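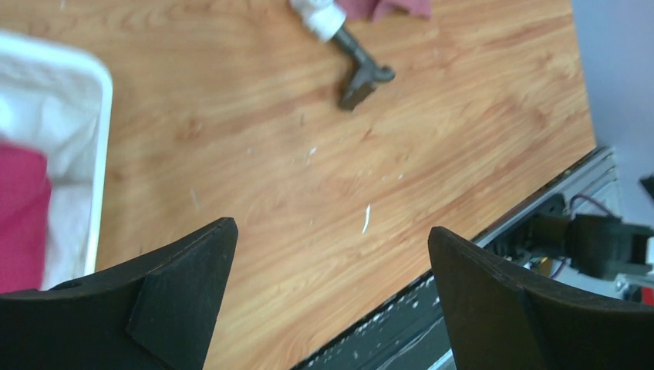
Haf Hughes asks whether the limescale figures in the April issue were taken before or after the softener at Govcombe was recharged, and whether members on the Sarnon side should expect the same readings at their own taps. The April figures were taken before the recharge. Readings on the Sarnon side will be higher, for the reasons given below.

The two sides of the district draw from different sources. Govcombe is supplied from the upland reservoir, blended with a small share of borehole water in dry months. Sarnon is supplied from the Bolthorpe borehole alone. Borehole water has spent longer in contact with chalk and carries more dissolved calcium and magnesium. The softener at the Govcombe hall treats only the hall's own supply and has no effect on any other building.

Hardness is reported as milligrams per liter of calcium carbonate. A value above 180 is usually described as very hard. The Sarnon sample taken at the Gronow Street standpipe came out at 95 above that line. Test strips sold for aquariums will not resolve a difference of that size with any confidence, as most of them stop at a single dark band marked "very hard." A drop-count titration kit is better suited to the job and costs little more.

Several members have asked about kettles and water heaters. Scale forms fastest where water is heated above 140 degrees Fahrenheit, so a heater set at 120 will collect much less than one set at 150. The lower setting is not suitable for every system – check the heater manual first, particularly where there is a large storage tank, as stored water kept too cool can allow bacteria to grow. Kettles can be cleaned with citric acid, one tablespoon to a quart of water, brought to a boil and left for twenty minutes. Rinse twice. Do not use vinegar on heaters with aluminum parts.

The meter at the Govcombe hall read 1193 gallons at the start of the last softener cycle and 1422 at the end. The cycle therefore treated 229 gallons, which is low for a unit of that size. Ifor Ifans has checked the valve timer and found it set to regenerate by the clock instead of by volume. It has been changed over. Salt use should fall, and the next reading will be printed alongside the old one.

Members who want their own water tested can leave a sample at the hall before 10 a.m. Use a clean bottle, run the cold tap for 2 minutes, fill to the brim and cap it. Write the street name on the label. Llinos Craddock has spare bottles.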